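Home | Sites | Checklists | Contact

Workroom electrical and housekeeping check -- Sevholm site, Unit 25
Date: 7/6/22
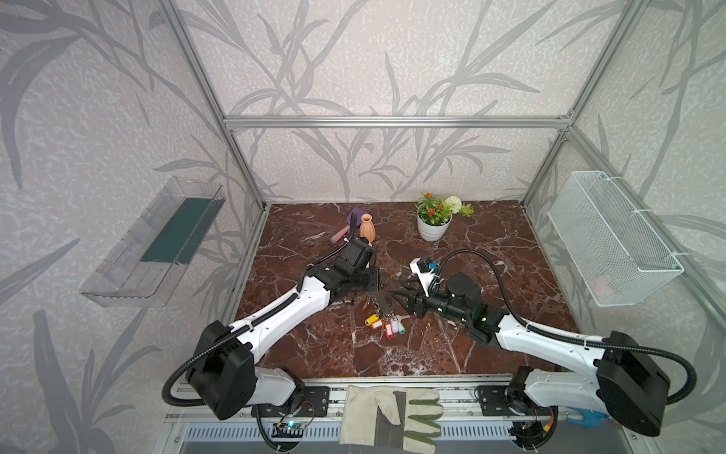
Mark each item OK, Action or N/A. Comments go beside the item.

1. Fire exit clear, door opens fully -- OK.
2. Extinguisher pin and seal in place -- OK. Next service November.
3. Extension leads -- Action. Two Raleck leads joined end to end by the sink. Replace with one longer lead.
4. Plug tops and flex, 68 items tested -- OK, 65 passed. Three kettles withdrawn.
5. Emergency light, corridor -- Action. Fitting 104 failed after a short time on battery.
6. First aid box -- OK. Eyewash in date.
7. Floor covering -- Action. Lifted edge at the Vilela store door. Tape now, refit later.
8. Ladder tags -- N/A.

Recheck items 3, 5 and 7 before sign-off.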